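3.2 Arrangement of the bench

Each station was prepared in the same way before the start of a session. The table was covered with a single green cloth, which was not fixed down and was left as it fell. A stand with a square black base was placed on the cloth, and all the fittings were attached to its rod by hand. No part of the column or its clamps touched the table directly, so that the full weight of the glass and liquid was carried by the rod and the base.

The fittings came from the general teaching stock at the Heltport site and had been in use for several years before the study. We chose not to replace them. Earlier work on classroom glassware, including our own trial at Pidport, had used new clamps throughout, and the slip values reported there were lower than those described by teaching staff. The present set consisted of 13 stands and their clamps, labelled by station and kept together from one session to the next. Clamps were tightened by hand only, without a tool, following the written instructions given to students.

The order of assembly was fixed. The upper holder was attached first and set to a marked height, followed by the lower holder, the horizontal rods and the jaws. The column was then lifted into the jaws from the front and closed in, the outlet was checked, and the beaker was placed last. Filling took place from above with the outlet shut. The assembly was left for 11 minutes before the first reading so that any early settling of the glass would not be counted as drift.
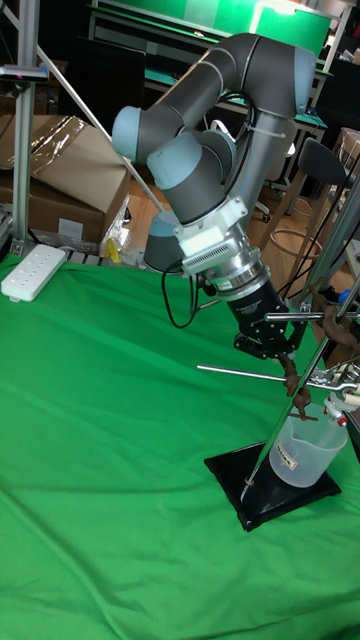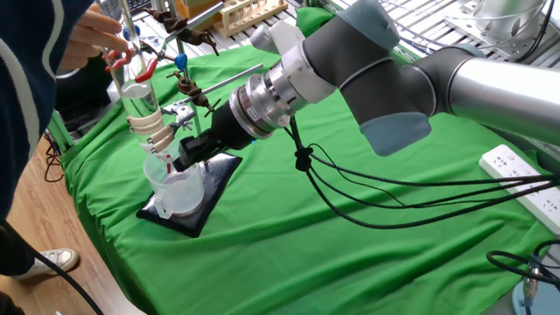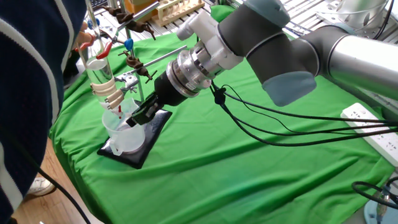
Figure 4. The bench, with stand, rod fittings and beaker on the cloth.

Drift was defined as the vertical distance between a line scribed on the glass and the upper face of the jaw, taken at the start and end of each run. Readings were made by eye against a steel rule and repeated by a second reader, with the mean of the two entered in the log. The beaker was kept on the base of the stand itself, as in Figure 4, so that the liquid drawn off remained over the base and the total load on the stand changed very little during a run. In the Pidport trial the beaker had stood on the table, and the load on the base fell steadily as the column emptied. We consider this difference to be the main reason why the two sets of results cannot be pooled.

A total of 299 runs were logged. Of these, 221 were kept for analysis. The remainder were set aside on one of three grounds: the second reading was missing, the outlet had been opened before the settling period was over, or the height of the upper holder had been altered without a note in the log. Runs in which the column visibly turned in the jaws were retained, as turning and downward movement were recorded separately and the first did not prevent the second from being measured.

3.3 Condition of the clamps

The clamps were graded by one of the authors (Nhung Thân) before the first session and again in May, after the last. Grading was by surface condition and by the free movement of the screw, using the four-point scale of the Hoàng handbook, in which grade one is clean metal with a free screw and grade four is a screw that cannot be turned fully by hand. Surface rust alone was not taken as a reason to lower the grade. Several clamps with a heavy brown surface had screws that ran freely, and these held as well as clean ones in the preliminary check.

Jaw pads were graded separately. Pads that had hardened were left in place but noted — a hardened pad grips well enough on a dry column and poorly on one that has been splashed during filling. For this reason the outside of the glass was wiped before each run, and the person filling the column was asked to wipe it again if any liquid ran down.

Two stations used jaws supplied by Plustmont, with a slightly wider opening than the rest. Their results are marked in Table 2 and are included in the totals. Removing them does not change the direction of any comparison reported in Section 4, although the spread within the lower grades becomes narrower.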